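Pramanik plate fault

The Pramanik plate fault, also called the rim stall, is a failure seen in two-armed tabletop robots when they are asked to lift a small object out of a shallow dish. It takes its name from the Pramanik task set, a collection of simulated kitchen jobs in which it was first written up. It is one of the most closely studied small failures in simulated manipulation, and a wonderful case of how much trouble a dinner plate can cause a machine.

Background

The Pramanik tasks were built at the Reltmont robotics lab as a practice ground for control software. Each one places two arms at a rendered marble table along with everyday food and tableware. The software receives a short instruction, such as moving a vegetable off a plate, and has to work out which arm to use and where to close the gripper.

The plate tasks were meant to be the easy ones. Moushumi Hettiarachchi, who designed the table layouts, chose patterned plates on purpose so that the software would have to tell a real object from a printed one. In the pepper layout the plate carries a dark drawing inside a zigzag border, and the pepper lies toward the lower left of it.

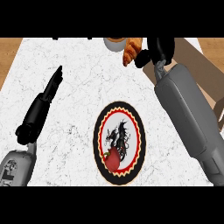
The pepper layout in simulation, with neither gripper touching the plate or the pepper.

Description of the fault

In a typical case, the right arm comes in over the plate and lowers its gripper toward the target. One finger meets the raised rim before the other has reached the object. The controller reads this first contact as a sign that the grasp has begun, stops lowering the hand, and starts to close. The fingers then shut above the object or against its side, and the arm either holds still or drags the plate across the table.

The stall is hard to spot from outside. An arm that has failed can look much like one that is about to succeed, as the hand and forearm hide the very place where the fingers meet the food. Reviewers at Reltmont were fooled by this for a long while, and early scores for the plate tasks were too high as a result. When the runs were checked again using contact records, 108 of 700 turned out to contain a rim stall.

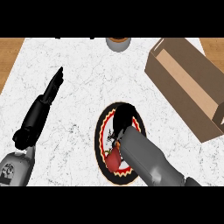
Right gripper at the plate, with the forearm passing over part of the pepper. An open cardboard box stands at upper right.

Causes

Thảo Lò traced the fault to two separate problems that happened to feed each other. The first was a contact threshold set so low that the lightest brush with the rim counted as a grip. The second was in the plate model itself. Its visible rim and its collision shape did not match, and the invisible edge stood slightly higher than the one drawn on screen. The software was steering by what it saw and bumping into something it could not see!

Printed decoration was suspected at first, but swapping in plain white plates made no clear difference. The choice of arm did matter a little. Stalls were more common when the hand came in at a shallow angle, and the planner tended to pick such angles when the other arm was already stretched out over the table.

Fixes

The collision shape was corrected in the January release of the task set. This removed many of the stalls, though by no means all. The rest called for a change in the controller, known as the Arnalus check — before closing, the hand must feel contact on both fingers or back off and try again from a steeper angle. In a test of 200 fresh runs with both changes in place, the fault appeared twice.

The check has a cost. It adds about 20 percent to the time of each grasp, and some users switch it off for tasks that involve no dishes.

Safety

A rim stall in simulation breaks nothing. On real hardware the same mistake can press a stiff finger into a ceramic edge, with a risk of chips or a plate pushed off the table. The Fatetti handbook for tabletop arms therefore advises a force limit on every downward move near tableware, whether or not the Arnalus check is running, and asks operators to keep their hands clear until the arm has fully backed away.

See also

Contact threshold
Collision shape
Grasp planning
Simulation-to-real transfer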